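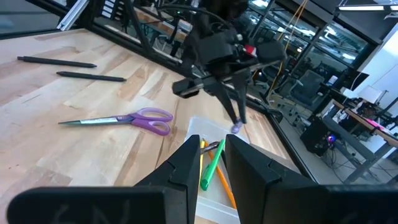 Wood grain is the pattern formed by the fibers and growth rings of a tree when its wood is cut. The word is also used for the direction in which the fibers run, which affects how a board splits, planes and bends.

Formation

In regions with distinct seasons, a tree adds one ring of new wood each year. Wood laid down in spring has large, thin-walled cells and is usually paler. Wood laid down later in the season is denser and often darker. Trees that grow where the climate changes little through the year may show weak rings or none.

Cuts

Plain-sawn boards are cut at a shallow angle to the rings and show arched or oval figures on the face. Quarter-sawn boards are cut close to a right angle to the rings and show narrow, straight lines. They swell and shrink less across their width, but more of the log is wasted. In oak, quarter sawing also exposes bright flecks known as ray figure.

Types of grain

Straight grain runs parallel to the length of the trunk. Spiral grain winds around it, and boards cut from such a trunk tend to twist as they dry. Interlocked grain changes direction from one layer to the next and is common in tropical hardwoods. It is difficult to split and tears easily under a plane.

Working with grain

Planing against the grain lifts the fibers and leaves a rough surface. End grain takes up more stain than face grain and is often sealed first. Glue joints between end-grain surfaces are weak, and joiners usually add dowels, tenons or splines.

See also: Burl, Figure (wood), Knot (wood), Veneer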